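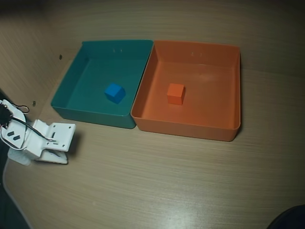 Can a robot do my chores yet? Project report, second year

22/10/2021

Why I picked this

I share a kitchen, I work shifts in a shop at weekends, and I hate tidying in both places. So when we had to choose a question for this project, mine was easy - how close are machines to doing the dull jobs for me? I wrote down 19 chores from home and from the shop floor (folding towels, restocking shelves, wiping counters, that sort of thing) and went looking for anything that could manage them.

What I read and tried

Kondberg sells a floor cleaner that does a decent job as long as you've picked up your socks first. Stirby is a countertop pot stirrer, and I was properly excited about it! It stirs. You still chop, pour, taste and wash up. Dronia is meant for stock checks in big shops, and it looks great at reading shelves, but it can't put a tin back on one. That left me with Ryu, the arm control software I spent most of July learning, which is free for students and crashes a lot less than I'd feared.

Sorting, my favourite chore

I went for sorting because it hides inside so many other jobs: cutlery, laundry, returns at the till. A blue cube in a teal tray and an orange cube in an orange tray is about as simple as sorting gets, and it still gave me plenty to think about. Orange on orange is harder to pick out than you'd expect, and is teal "the blue one"? I'd say yes without blinking, but a program wants it spelled out.

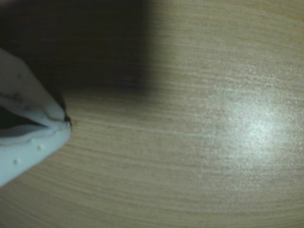 Light is the thing I'd plan for first if I did this again. I'd been so busy reading about motors and grip strength that I barely gave it a page in my notes. But think of a kitchen worktop under a ceiling lamp, or a shop counter by the window. A wood-grain top with a whitish glare spot on one side and a big soft shadow on the other gives you two very different-looking surfaces, and it's all the same table. I can see past that without trying - software has to be taught.

Where my list ended up

Of my 19 chores I marked 4 as doable now, 11 as doable with somebody standing by, and the rest as not yet. Folding towels is firmly in the last group, sadly. My reading log, with all 1,596 lines of notes, is in the appendix, and the towel section starts on its second page.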